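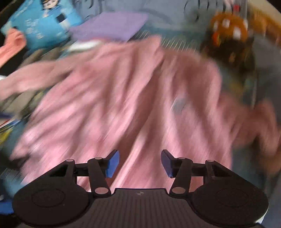
Page last changed: February 2024

THE PILE: A GALLERY

Every household has a place where clothes go when they are too clean for the wash and too crumpled for the wardrobe. Ours used to be a chair. Then it was the chair and the floor beside the chair, and by the end of September the chair had become more of a rumour. I am Parvathi Kaimal, I live at the top of Stellier House with one husband, two daughters and a Zindov wardrobe whose left-hand door opens only if you lift it, and I have been sorting the Pile.

The gallery page goes up one picture at a time, as and when. Friends who have asked how the great clear-out is going may consider themselves answered. The notes are longer than the usual line or two, and have been complained about by the family, who feel they come out of them badly.

The top of the Pile

Pink on the top, as ever. Something lavender and flat further back, and a cartoon face in the corner looking out at it all.

The pink one

Fleece or jumper? Opinion in the flat is divided. My elder daughter says it is obviously a jumper, my husband calls anything with sleeves a fleece, and the younger one calls it Mine, which was news to her sister. Whatever it is, it lies over the other things like a cat on a newspaper and has roughly the same attitude to being moved. I have folded it 6 times this month. It does not stay folded. It can be put in a drawer at breakfast and be back on top by tea, one sleeve flung out, as if it had run home.

Verdict: staying. I know when I'm beaten.

The blue one

Bright blue, dark-haired cartoon face, some sort of lettering underneath. Anything with a cartoon on it is protected in our house by a law older than the tenancy. You may not give it away, you may not cut it up for dusters, and you may not ask when it was last worn. You may ask whether it still fits, but you should have somewhere to be straight afterwards.

Verdict: under appeal.

The lavender one

Flat and oblong, and by a long way the best behaved thing up there. When I come across anything flat in the Pile my first thought is that somebody has folded something, and I go round the flat trying to find out who so they can be thanked. No one has ever owned up. Possibly they are worried I'd ask them to do it again.

Verdict: moved as it was, flat, on both palms, like a cake.

The salmon one

My husband says salmon is pink. I say salmon is salmon. We have had this conversation about a bathroom, a birthday card and a tie, and we have now had it about a bit of cloth at the side of a heap. It matters more than you'd think, as I sort by colour before I sort by person, and if salmon is let in with the pinks then the peachy things will want to come too, and the coral, and before you know it you have a heap that takes up the bed and only one other heap, which is socks.

Verdict: salmon. My page.

The white bit underneath

There is always an edge of something white showing from under the rest. In my experience it may be a vest, a pillowcase or the good tablecloth, and you find out by pulling, and when you pull, the whole lot comes down on your feet. I have learnt to work from the top. My mother works from the bottom, with one sharp tug, like a magician, and has never once had to pick anything up. I put this down to luck and she puts it down to character.

How it is being done

For anyone with a Pile of their own, the method. It came out of my own head and has no science in it.

Tip nothing out. A tipped-out pile is twice the size and you will cry.

Take the top thing. Hold it up. Shout "Whose?" If two people answer, it goes on the bed. If one person answers, it goes to that person, who will put it down on the nearest chair (see introduction). If there is silence, it goes in the bag.

The bag is a 30 litre one, on the grounds that I can still get it down the stairs when it's full. The big sacks look like progress until you have to lift one. Ours go to the Shehu shop on the corner, where they have very kindly stopped saying "Back again?" and just hold the door. They like things washed. I use Flavolar, which smells of a lemon that has been described to someone over the telephone, but it gets the yoghurt out.

Do not let anyone try things on. We lost a whole afternoon to a ballet cardigan.

Do not look in pockets until the end, or do, but put what you find in a bowl and don't start reading it. So far the bowl has a library card, a great many hair grips, a conker and a note saying I OWE YOU 900 BISKITS, unsigned. Both girls have studied the handwriting and each is certain it belongs to the other. I would quite like it settled, as the debt appears to be mine to collect.

Things already gone

No pictures of these, they went before I thought of doing a page: a dressing gown with one arm longer than the other; a swimming costume last worn by someone who is now taller than me; three hats of the kind given by aunts; and my husband's cord trousers, about which he has not yet asked. He does not read this page. If you know him, you haven't either.

Still to come

The drawer under the bed. The bag on the back of the door, which has another bag in it. The top shelf of the Zindov, where I put things in a good mood years ago and have been afraid of ever since. Next picture when I have got that door to open.

Comments are switched off, as my sister knows perfectly well why. If you have lost a small grey mitten at our flat, left hand, it's on the radiator in the hall.

P.K.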